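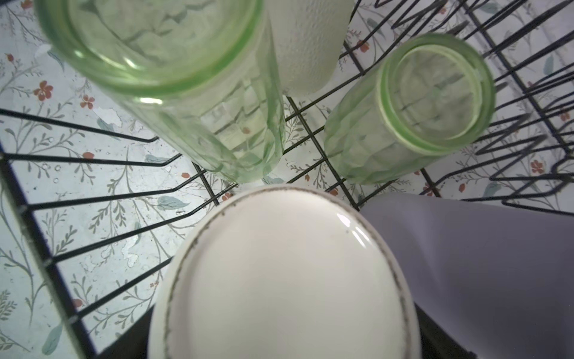

Green glass is the gateway, according to Remo Mancuso, and after a weekend in Semwal I believe him. You come for one cheap tumbler and leave with a boxful of mismatched plates, a cake stand and plans for a bigger cupboard.

The Semwal tableware market fills the old bus depot twice a year, and the October edition is the one to catch. There were 174 stalls last time, stacked with pressed glass, hotel china and odd saucers at a dollar each. I got there at 6 in the morning and the good jugs were already going! Dealers unwrap things straight out of newspaper onto the tables, so half the fun is standing close by – elbows out, coffee in hand – when a new crate opens.

What I love most is how much of it gets used. People here eat off their finds. Pressed glass was everyday stuff, made in molds and sold by the dozen, and it still feels great in the hand, with all that weight at the bottom.

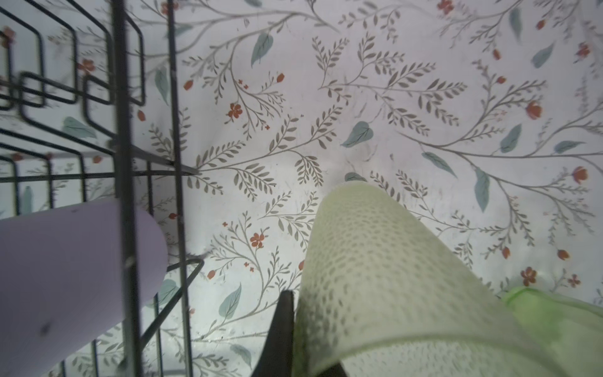
Patterns should fight a little, Raffaele Pellegrini told me over a table of flowered plates, and then sold me two that really do. They came from the Stuvow end of the hall, where prices drop after lunch and the talk gets louder.

Bring cash, old towels for wrapping and a sturdy bag. Run a fingertip around every rim before you pay, as small chips hide well in poor light. Parking is behind the Handora bakery, and their plum buns are sold out by ten.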